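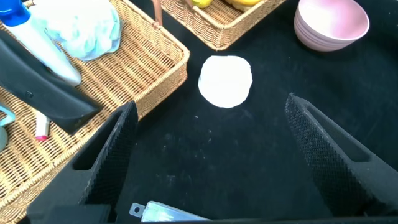
The woman who runs the sorting table at Vemell has opinions about baskets. She prefers wicker, she dislikes lids, and she thinks most people own one basket too few and fill it with the wrong things.

Vemell is a home-organizing outfit of two people above a shoe repair shop. The pair take on other people's clutter, mostly the small kind, and the table is where it ends up. It has a black cloth on it, which I took for a design choice.

"It's so I can find the white things," she says. "You would not believe how much of a household is small, white and round. Cotton pads, coasters, those paper things that come under cakes. On a pine table they vanish. On black they have nowhere to hide."

The black cloth also shows every speck of dust, a fact she concedes with less enthusiasm. There is a lint roller. She says it was new in January and gives me a look that suggests I should not ask to see it now.

Her method, if she will let me call it that (she won't), starts with putting things down. One item goes on the cloth, then another, and the owner has to say out loud what each one is for. If the answer takes longer than 12 seconds, the thing goes in the maybe pile. The last client's maybe pile came to 243 items. The one before that managed 259, and was a little proud of it.

"People expect to argue about the big stuff," she says. "The exercise bike, the fondue set. They let the bike go like a bad tooth. Then they'll fight me for half an hour over something crumpled."
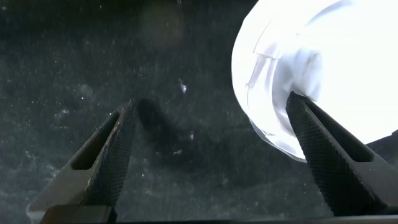
White and crumpled, on the black cloth.

I ask whether anyone has ever defended a plastic bag. She laughs for long enough that I write down "yes."

"They say it's a good one. Every bag is a good one. I had a man who kept his in order of strength – and he was right about the order, I tested a few. But he had a closet he couldn't shut."

She trained, if that's the word, in the stockroom at Clateck, a hardware wholesaler with 3000 bins and one working ladder. It taught her that a label is a promise, and that someone will always put the wrong screws behind it. She still can't pass a barcode without turning it to face front. At home, she admits, there is a drawer she has not opened since she moved in.

The baskets come from Hirititz, a market stall that sells nothing else and closes whenever it rains. She buys the big rectangular ones with a braided rim, because round baskets waste the corners of a shelf. Spray bottles go in lying down, at one end. Everything else can find its own level.

What about the things that don't belong to any group? She considers this the only interesting part of the job.

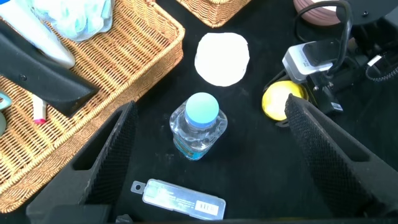

"You get a water bottle, a ball and a little plastic case," she says, "and the owner tells you they all live together. Why? They just do. They came in from the car on the same day and nobody split them up. So I ask where they'd look for each one if they needed it in a hurry. The bottle, they know. The ball, they know, if there's a dog. The case, they have to open it to find out what it is."

And then?

"Then they close it again and say they might need it."

She doesn't push. A client on Siddiqui Street once kept a whole basket of such things, and she wrote OTHER on a tag, tied it to the handle and sent an invoice. He has since asked for a second basket. She quoted him for the larger size.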